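How the Field Kitchen Learned to Move

For most of the nineteenth century, an army on the march cooked the way campers do. Each small group of soldiers got raw rations, gathered wood and boiled what they had in a shared pot. It was slow, it wasted fuel, and a sudden order to move often meant pouring dinner on the ground.

The wheeled field kitchen changed that. It put a firebox, a boiler and a chimney on a cart, so that soup could cook while the column was still on the road. By the First World War most of the large armies in Europe had some version of it.

The Mudgway museum has 2 such carts in its back hall. The older one came from a farm near Pendevach, where it had been used to boil feed for pigs. Its boiler was rated to feed 200 men, though the curators think the real number was lower once the portions were fair.

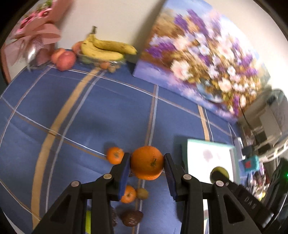
Hot food was only part of the problem. Bread went stale, meat spoiled, and anything fresh had to come up from the rear by rail, then by wagon, then on somebody's back. Fruit was among the hardest things to carry. A big orange with mandarins beside it on a plaid cloth is an ordinary sight in a home kitchen, but at the front citrus was more likely to turn up in a hospital than in a trench. Lime juice and dried vegetables were issued in its place, with mixed results.

The second cart, built by the Jollier works, shows what makers had learned. The boiler has a double wall, and the space between was filled with a liquid that kept stew from burning on the bottom. The lid clamps down on 3 screws. A cook could let the fire die and still serve warm food around 2 hours later – useful in places where smoke drew shelling.

Trucks replaced horses, and the carts were refitted with rubber tires or simply left behind. Some armies kept wheeled kitchens in service well after the Second World War, burning gasoline or oil where wood had once gone in.

The Jollier cart still has its original chimney, hinged so it could be folded flat under trees. The firebox door is a replacement, cast by Plurnik from a drawing in the museum's files.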